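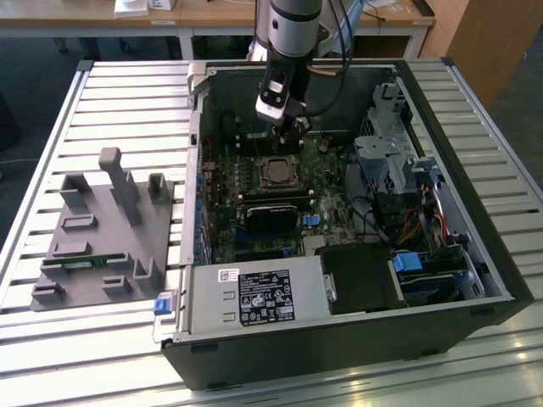

Computer Reuse Scheme: arrangements for members

The Gethin Learning Centre will continue its computer reuse scheme into the new year. The scheme takes in unwanted desktop computers from households and small firms, and passes those in good order to residents who need one for study, job applications or dealing with public services online. In the year to date, members and local firms have donated 1,209 items, counting screens and keyboards.

Donations are received at the Brondongate entrance on weekday mornings. Donors are asked to observe the following:

Desktop computers should be brought with their power lead where this is still to hand.
Screens must be free of cracks.
Printers, televisions and loose batteries cannot be accepted. The council recycling site takes all of these.
Any password needed to start the machine should be written on the donation form and not on a label stuck to the case.

Donors remain responsible for copying any files they wish to keep. The Centre wipes every storage drive before a computer is offered to a new user, and files cannot be recovered once this has been done. A certificate of erasure may be requested at the time of donation and will be sent by post within 30 days.

Applying for a computer

Residents aged 16 or over may apply, as may parents on behalf of children at school. Applications are considered in the order in which they arrive, except that those supported by a letter from a school, college or job centre are taken first. The Centre makes no charge for the computer. A refundable deposit is payable on the screen.

Applicants should note that the computers are supplied with a free office package and a web browser. The Centre is unable to install games or paid software, and cannot visit homes to set up an internet connection. Questions about an application already made should be put to Halyna Marchuk at the front office. 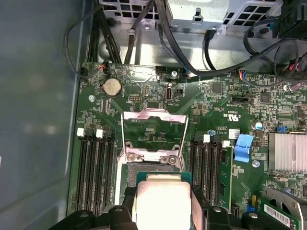

Spring courses

Enrolment is open for the spring programme, which has been widened following the survey of members held in May. Two courses are new. "Computers from the Inside", led by Thijs Maes, introduces the main parts of a desktop machine and the work each one does – the processor, the memory, the drive and the power supply. No earlier knowledge is needed. "Writing for Work", led by Úna Ó Conaill, covers letters, reports and short applications.

Each course runs for nine weeks, with one evening session a week. Places are confirmed once the enrolment form and fee have been received. Members who hold a concession card pay half the standard fee, and should bring the card with them when enrolling.

Zoriana Prokopenko has been appointed course adviser and will see members by appointment. Dymphna Mac an tSaoi retires from the same post at the end of term, and the Centre records its thanks for her long service.

Enrolment forms are available at the front office and at the Brondongate entrance.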